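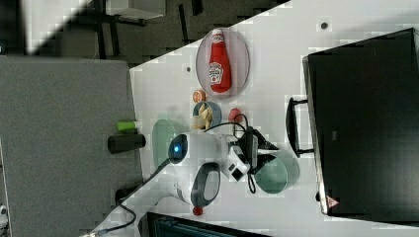 Progress report to the Bakalis fund
Project: Manonness student robotics club, table-service task
Report date: 31/10/2019

Status. The club is on schedule for the second milestone. The arm is mounted and wired, and the gripper opens and closes on command from the student control program, Ornus. Work since the last report has gone into picking items from a crowded tabletop.

Test setup. The work surface is a white table shared with a large black appliance. Test items include a ketchup bottle, a plate, bowls and small food pieces. Item positions are changed between runs, and the team that writes the motion code does not choose the layout.

Results. Students logged 1487 pick attempts in this period against a target of 1000. The success rate on bowls held by the rim is 83 percent. Small round items are worse and are still treated as a separate test — the fingers close on them off center and push them away.

Open problems. The wrist cable limits rotation in some poses. A shorter run with two extra clamps has been drawn up but not fitted. Camera calibration drifts after the table is moved and has to be repeated by hand.

Budget. Spending is within the approved amount. We ask to move 200 dollars from travel to spare fingertips and cable.

Next period. Grip force will be set per item class, and the full task will be run without operator input. The Wundwood regional entry is due in April, with a rules check and a recorded run required.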